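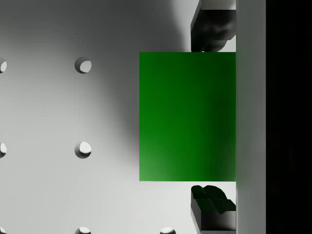 Gripper Cell Simulation Set: README for Equipment Planning

Maintained by the Huvia Automation Planning Office

Purpose

This set supports the planning and budgeting of small gripper cells before any hardware is ordered. It holds simulated grasping runs in which a two-finger gripper handles plain blocks over a perforated work surface. Departments preparing a purchase request may use it to compare finger types, camera positions and block sizes, and should cite the release month in their request. The current release is August.

Contents

The set contains 500 simulated runs. Of these, 127 were made with the short-finger model and the remainder with the standard model. Each run folder holds:

- rendered views from the close camera
- a settings file giving block size, lighting and finger model
- a result file giving the grip width and the end state of the run
- a cost sheet reference, where one applies

Blocks are rectangular and of a single colour. Green is the default. Surface holes are set out in a regular grid, and the grid spacing is stated in the settings file.

Equipment covered

Two supply routes are under review. The Amisex route covers the gripper, fingers and controller as one order. The Quiroga route covers the gripper and controller only, and fingers must be bought separately. Cost sheets for both routes are kept in the folder named "costs". Prices are exclusive of VAT and delivery, and must be confirmed with the supplier before a request is submitted.

The perforated work surface is a shared item under the Gruken workshop budget. It should not be entered on a departmental request.

Budget lines

Requests should be drawn up under the following headings:

1. Gripper and controller
2. Fingers, including 2 spare pairs for each cell
3. Close camera, mounting and cabling
4. Guarding and electrical work
5. Installation and staff training
6. Maintenance for the first year

A request that leaves out line 4 will be returned to the department. Where existing guarding is to be reused, enter a nil amount and attach the most recent inspection record.

Limits of use

All views are computer rendered. Shadows and reflections depend on the lighting settings and should not be used to choose lamps or camera filters. Finger wear, cable drag and air supply are not modelled. Grip width values may be used to shortlist fingers, but a trial with the supplier's own hardware is required before an order is placed.

The short-finger runs do not include the largest block size. Departments with parts of that size should refer to the standard model only.

Changes in this release

Cost sheets for the Quiroga route have been added. Finger model names now match those used on the request form. Six runs with missing settings files have been replaced.

Access and questions

Copies are available to all departments from the planning share. Errors in the cost sheets should be reported to the Planning Office, quoting the run folder and the budget line concerned.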